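Print this page
E-mail this article

Opinion

A Maintenance Schedule Should Begin at the Fingertips

Most organizations that operate a robot cell keep a maintenance schedule, and most of those schedules are arranged by cost. The arm comes first, then the controller, then the safety equipment, then the cabling. The gripper fingers, where they appear at all, are listed under consumables, to be replaced when worn. It is the position of this column that the order should be reversed, at least for cells that handle cloth.

The textile handling cell at Jarance has been in regular service for 17 months. It consists of one arm, a two-finger gripper, a small camera mounted at the wrist and an upright board over which towels are hung and from which they are taken again. The work is modest. A towel is picked up by a corner, moved, and released. In its first year the cell was maintained according to the schedule supplied at installation by Ploltex, the integrator, and that schedule was followed faithfully. Joint checks were done on time. The controller was backed up. The arm gave almost no trouble.

The log nevertheless recorded 905 stoppages over the same year, and the arm's motors and joints accounted for very few of them. The great majority were entered under a single heading, "pick not confirmed." In plain terms, the fingers had closed and the cell could not establish that they were holding anything, or had closed on more fabric than intended, or had lost the corner on the way up. Each stoppage was brief. An operator pressed reset and the entry was closed. Taken one at a time, none of them seemed to deserve a work order.

This is how neglect is built into a well-kept system. A fault that can be cleared with a button is treated as part of operation and stays outside the maintenance budget. When the Jarance staff finally took the fingers off and inspected them under a bench lamp, they found lint packed behind the contact faces, one tip that no longer met the other squarely, and a mounting screw that could be turned by hand. The arm above them was in excellent order.

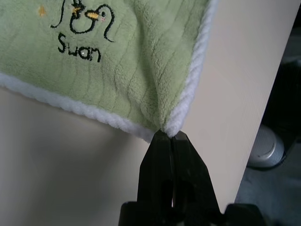
The gripper holding a fleece towel by its gathered corner, against the board.

A towel with a ridged, plush surface and a fluffy border presents the fingers with a different task from a flat cotton napkin. The thickness between the jaws varies with how the corner bunches, and a finger gap that suits one article will be wrong for another. The setup sheet must therefore say which article was used when the gap was set. The original sheet at Jarance gave a closing value and nothing more. Anyone resetting the gripper after a repair could follow it exactly and still leave the cell unable to hold half of what it was given.

The revised routine takes 22 minutes and is carried out every Thursday before the first run. The fingers are brushed and wiped. The tips are closed on a strip of thin paper, which should resist a light pull along the full contact face. The mounting screws are checked against a paint mark. The camera window is cleaned and its view of the fingertips is compared with a stored reference, as a camera that has shifted slightly will send a sound gripper to the wrong place. Finally, the thickest and thinnest articles in use are each picked up, held and released, and the results are written down.

Two objections have been raised. The first is that the routine costs production time every week. It does, and managers are right to ask for an accounting. At Jarance, unconfirmed picks fell by nearly 28 percent in the first quarter under the new routine, and operators have been able to leave the cell to attend to other duties. The second objection is more serious. Magbanua, which services several cells of the same type, argues that fingers should simply be exchanged at fixed intervals and never adjusted on site. Exchange is certainly quicker. It also discards the evidence. A finger worn on one side points to a misaligned approach, and a new pair fitted to the same approach will wear in the same manner.

A reasonable compromise is available. Fingers may be exchanged on schedule, provided the old pair is inspected and the findings are entered in the log before it is thrown away. Clondero has adopted this practice at its own site, with a one-page form kept at the cell.

Purchasers should ask for such a form before they accept a cell, together with a setup sheet that names the articles to be handled. Integrators should supply both without being asked. Operators, for their part, should be given a way to report repeated resets as a fault, and someone should be required to read those reports.

Print this page
E-mail this article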